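Can a machine do the chores yet?

Members keep asking us when they will be able to buy something that does the housework. After a spring of reading trial reports and going along to two demonstrations, the answer is that some jobs are close and most are not.

Floors are the success story. A robot vacuum will do a flat room well enough if somebody picks up the socks first. Stairs, dishes and laundry are another matter. At the Purnus demonstration in May we watched a two-armed machine fold tea towels. It folded 34 in the session and dropped a few, and each one had to be laid flat on the table by a person before it would start. A person who is laying towels flat could fold them in the same time.

The shop floor is further on, mainly where the work comes in boxes of one size. Velamex runs a shelf-stocking machine in a back room overnight and says it placed 244 cartons on its best shift. Bags of rice and loose fruit are still put out by hand. The staff we spoke to liked having the heavy tins done for them and did not like clearing up after a jam, which took two people and a trolley.

Errands sit somewhere between the two. Finow is working on a small wheeled carrier that would take shopping from the shop to the customer's door, and nearly all of its practice so far has been done on a computer. The software gets 900 runs through simulated streets before a real carrier is let out on a pavement, and 67 of those are set beside building works, where the walking space changes from week to week. 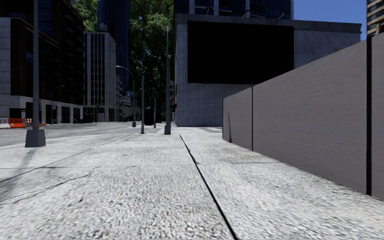

Pavement driving has turned out harder than Finow planned for. A carrier has to keep a steady line, leave room for people coming the other way and stop without tipping the eggs out. Street furniture takes up a good deal of the programming time, and a stretch with a tall plain wall down the right and a lamp post on a square concrete base to the left gives it plenty to work on. Shadows are a worry as well -- an early version braked for them.

Mateos, which makes the carrier's lid and lock, has yet to settle how the shopping gets out at the other end. For now the customer has to come to the door and lift it out. That rules out a lot of the people who would most like the service, and we have told both firms so.

We will go back to Finow when the carrier is on a real street. Members who want to come along should leave their name at the front desk.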